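Review: Romthorpe's new 311 app wants to be your city hall. Keep the phone number handy.

By Ese Eze
December 18, 2018 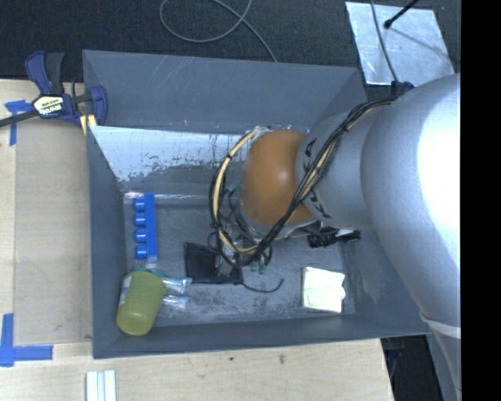
What the city bought

Romthorpe's council voted in January to replace the old complaint line with an app called Tukora, sold by a company named Bellis. Residents report potholes, dead streetlights, missed pickups and code violations, and the app is supposed to send each one to the right department and tell you when it's fixed.

That was the pitch, anyway. I have used it for most of this year, and I've read the monthly numbers the city puts out. I'm not sold.

Filing a report

Give Bellis credit for the front end. You open the app, pick a category, drop a pin and type a few words. It took me less than a minute to report a broken curb on Arkar Street. The map loads fast and the buttons are big enough for my thumbs.

The categories are another story. There is one for "sidewalk," one for "walkway" and one for "pedestrian surface." I picked the wrong one and my report sat for three weeks before somebody moved it. Flooded underpasses go under "other." So do loose dogs, which surprised me.

What "closed" means

Tukora's status page is where my patience ran out. In the latest monthly report the city logged 2,083 requests and marked 1,684 of them closed. The mayor's office has been waving that second number at every ribbon cutting since.

Read the notes. Of those closed requests, 696 were "closed – referred." Referred means a department got an email. My curb was closed – referred. It is still broken, and I walked past it this morning.

Ngozi Garba, who represents the east side on the council, asked at the last budget hearing whether a referral should count as a fix. Public works director Abimbola Haruna told her the labels came with the software and changing them would cost extra. I would like to know who signed a contract on those terms, and whether they'd read it.

Who gets left out

The old phone line is still running, but on shorter hours, and callers now hear a recording that tells them to download the app. My neighbor Damilola Ogunleye doesn't own a smartphone. She waited through 70 minutes of hold music to report a streetlight. The clerk who finally picked up was polite and typed her complaint into Tukora.

Worth keeping?

As a way to send a complaint, it works fine. As a way to find out what your government did about it, I'd give it two stars out of five. The contract comes up for renewal next month, and the council should refuse to sign until "closed" means a crew showed up.

If you use it, save a screenshot of your request number. Mine vanished from the app after the last update, and I had to call the phone line to get it back.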